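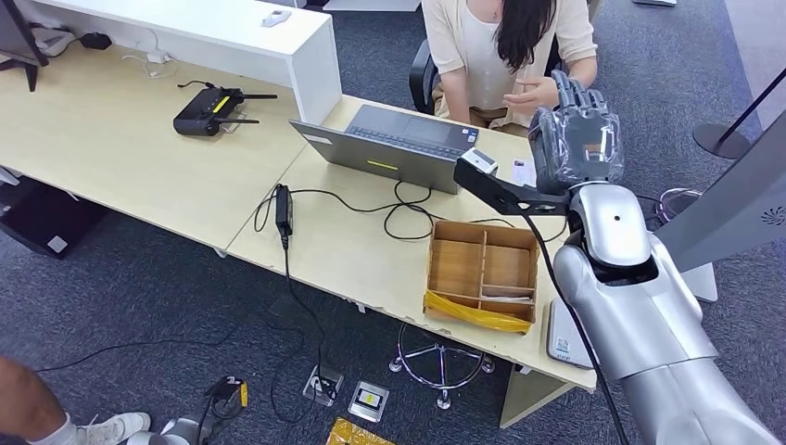
Sharing a Workroom with a Robot Arm: House Rules and Handy Tips

Once an arm moves into the room where people answer email and eat their sandwiches, you need a few habits that everybody keeps. I've been writing the workshop tips page for Clillivley for a good while now, and the robot questions have slowly overtaken the ones about squeaky drawers and glue that won't let go! So I've gathered my answers in one spot, and I hope you'll borrow whichever ones suit your own room.

Before you switch on

Walk the floor first. I mean really walk it, slowly, with your coffee set down somewhere safe. Cords creep. A cable that was tucked under a desk at lunchtime can be lying across the walkway by three, and chair casters love nothing better than a loose loop. Run what you can along the wall, and cover what you can't with a low ramp or a strip of cable cover made for carpet.

Clear the desk edge next. Anything dangling – a charger cord, a bag strap, a bit of packaging – is something for a moving wrist to catch. We keep 300 mm clear along the front edge on the arm's side, and I keep a cut piece of dowel in the drawer to check it, as I can't judge a distance by eye to save my life.

Say it out loud, too. "Arm on" before power, "arm off" after, and wait for an answer from anyone at the next desk. It feels silly for a day or so, and then you miss it when you visit a room that doesn't do it.

Tape on the floor

Floor tape is the cheapest safety gear you'll ever buy, and I'm terribly fond of it. Choose a bright color that stands out from your carpet, and keep that color for robot zones only. If the same yellow also marks the recycling corner, people stop seeing it within a week or two.
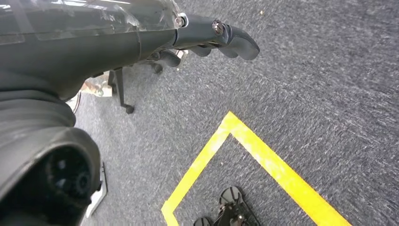 Vacuum well before you lay it, going both ways across the pile, and press it down with the back of a spoon (a wallpaper roller is nicer if you have one). Do the corners first and join them up afterward; you'll get straighter lines that way. When an end starts to lift, replace the whole length. A patch on a patch makes a little ridge that shoes will find.

Size the zone for the arm's full reach with whatever it's holding, and then be generous. Our Tarigan bench has a reach of 700 mm, and its zone is a good deal bigger than that. Put the rule in plain words on the wall: nothing of yours goes inside the tape, and you don't step over it while the power is on, even to fetch a pencil.

Covers and wraps

Clear plastic keeps dust and crumbs out of joints, but it wants looking after. Check three things every time:

Is it snug? A baggy fold can get pinched when a joint closes.
Are the vents free? Your manual will show you where they are.
Can you still reach the stop button without fishing for it?

Change a wrap when it tears or goes cloudy, and wipe down what's underneath with a barely damp cloth, power off and plug out. Please don't spray anything straight at a joint. Spray the cloth instead, and your seals will thank you.

Hands near hands

People will want to hold a hand up to a robot hand. It's a lovely impulse and I've done it myself! Make it a proper step, though: motion stopped, one person at the controls doing nothing else, sleeves and long hair kept back, rings and bracelets in your pocket. If your arm has a slow mode, leave it there for the whole visit.

Keeping the log

We use a plain ruled notebook, 8 columns to a spread: date, time on, time off, who, task, anything odd, tape checked, cords checked. The Grarkeck workshop down the hall went over to a spreadsheet, and theirs has reached 1,819 lines, so I can't say it doesn't work. I still like paper by the door, with a pencil on a string. Write down the small oddities, like a squeak or a slow start, and read back through them at the beginning of each month with a cup of tea.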